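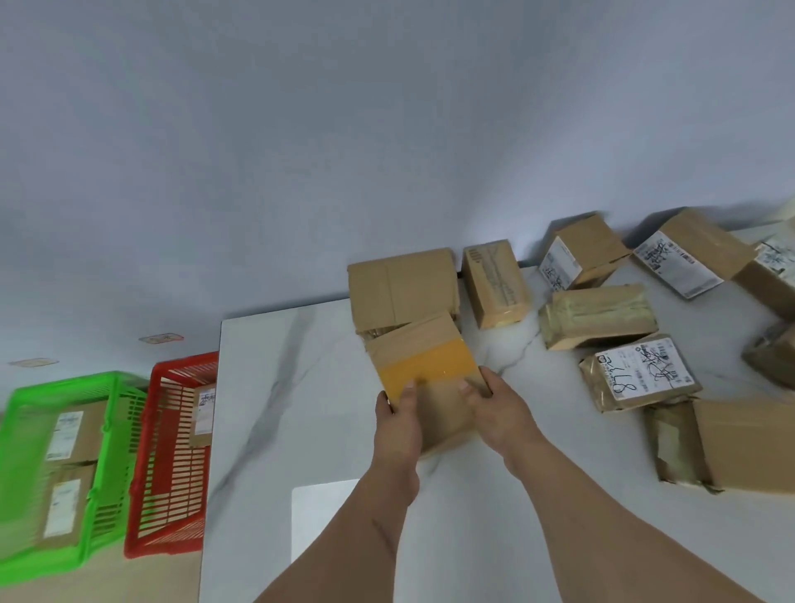

One reader asks whether coronation mugs may be washed in the dishwasher, as two of hers have lost most of the gold from their rims.

The Novosance Household Desk advises against it. Gilding on royal commemorative china usually sits on top of the glaze, and dishwasher detergent wears it away.

Washing
Line the sink with a folded towel. Use lukewarm water and a little mild dish soap, and wash one piece at a time. Do not soak pieces that have been glued or restored. Dry with a soft cotton cloth, and do not rub the crest or portrait.
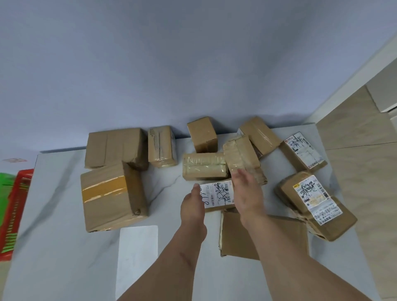

Tea stains inside a mug may be treated with a thin paste of baking soda and water, kept well below the rim. Bleach should not be used. Mugs with gold trim must also be kept out of the microwave.

Display
Keep jubilee plates and printed tins out of direct sun. Spring-type wire hangers can chip the edge of a plate, and a stand with padded feet is preferred. Tins should be dusted dry and never washed.

Readers may request Leaflet 510, Care of Royal Souvenirs, from the Clastard office. Please allow 6 weeks for delivery.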